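Print this page | E-mail this page

# Okex board layout: data card

Covers the board, the tape marks, the clamps and the backdrop used for the Okex placing set. File formats and the loader are covered in the Zovico notes.

## Contents

- 296 recordings, all made in February on the Vītola bench
- 135 go from the outlined square to the four-mark area
- 101 go the other way
- The remainder are short resets, kept in a separate folder

## Surface

One black board, used for every recording. It has rounded corners and a long slot near one edge. Scuffs and smudges were left as they are. Do not mask them out, as they help when lining up views.

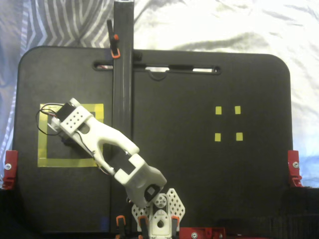

Fig. 1. Board with both marked areas. Red brackets at left and right edges.

## Marked areas

Both areas are laid out in yellow tape.

- `area_a`: a closed square outline. The strips overlap at the corners and the edges are slightly uneven. Treat the inner edge of the tape as the boundary.
- `area_b`: four separate marks in two rows of two. The boundary is the square they define; there is no tape between them.

Left and right depend on the view. `area_a` is on the left in Figs. 1 and 2 and on the right in Fig. 3. Labels use the area names only. An early version of the labels used "left" and "right" and should be discarded.

## Clamps and rail

The black rail divides the board into a narrower and a wider section. Clamps are black with orange tips. Check them before each block of recordings and retighten by hand. If the rail has moved, stop and remeasure both areas before continuing.

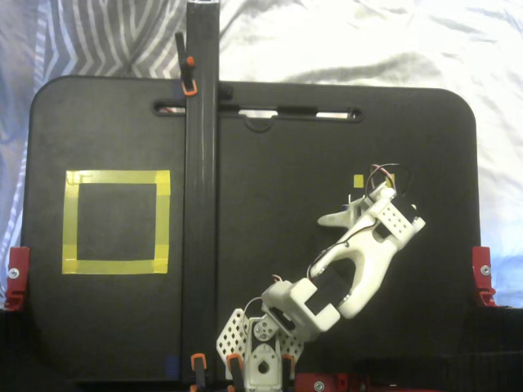
Fig. 2. Rail, slot and clamps. Blue tape at the lower part of the board.

## Objects

One object is placed at a time. An object counts as inside an area when its whole footprint is within the boundary. Touching the tape counts as outside. Orientation is not scored. 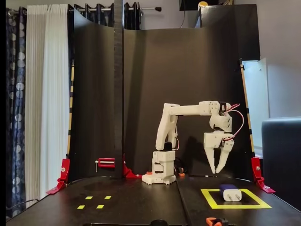
Fig. 3. Small white object with blue top, inside `area_a`.

## Backdrop

Rumpled fabric, part striped in gray and white, part plain white. The folds were not kept constant between blocks. Brightness varies across the cloth, so avoid using it for white balance.

## Known issues

- 3 recordings in the reset folder have no end label.
- The `area_b` marks are short and can be hidden in low views.

Corrections to Birutė Paju, Ultley.

© Ultley | Contact | Back to top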